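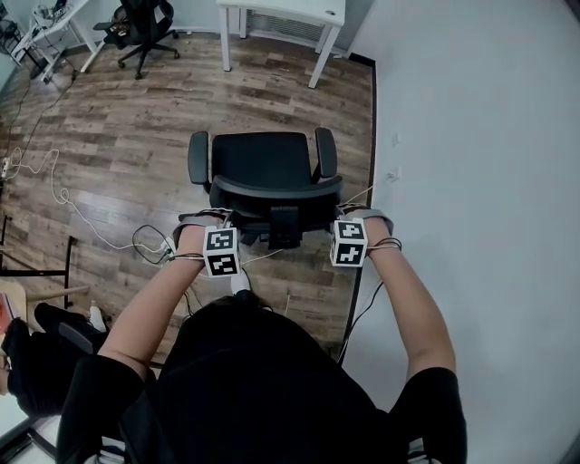
Skernivel Wrist Marker Set

Wrist-worn tracking for recording human demonstrations: pushing, pulling, lifting, moving furniture. Sold as a pair, left and right.

Each side has a grey fabric strap and a small white cube printed with square black-and-white markers. The hands stay free, so the wearer can grip a chair back or a door handle the usual way.

In the box
2 fabric straps
2 marker cubes
Lead set and forearm ties
Printed calibration sheet

Options
Spare cube pair
Long lead set
Grolleo head mount (sold separately)

Planning your purchase

Budget for the head camera, a recording computer and storage as well as the straps. The set does not include any of these. Labs running two wearers at once need a second set with its own marker IDs, so please say so when ordering. Two sets with the same IDs can't be told apart in the recordings.

Straps wear out before cubes do. If several people share a set, put a spare pair of straps in the first order. Cubes should be replaced when the print is scuffed or a corner has lifted.

Allow floor space for the task itself plus room to walk around it. Leads run back along the forearm and should be tied down before each session. Keep loose cable away from anything on casters.

Software

Works with Skidedness 2 and later. Recordings made with the older Hyun plug-in can be imported, but marker IDs have to be re-entered by hand.

Ordering

Price: $1000 per set, tax and freight extra
Lead time: ships within 96 hours when in stock
Quotes for universities and purchasing departments on request

The next production run is in September. Back orders are filled in the order received.

Page updated Aug 12, 2019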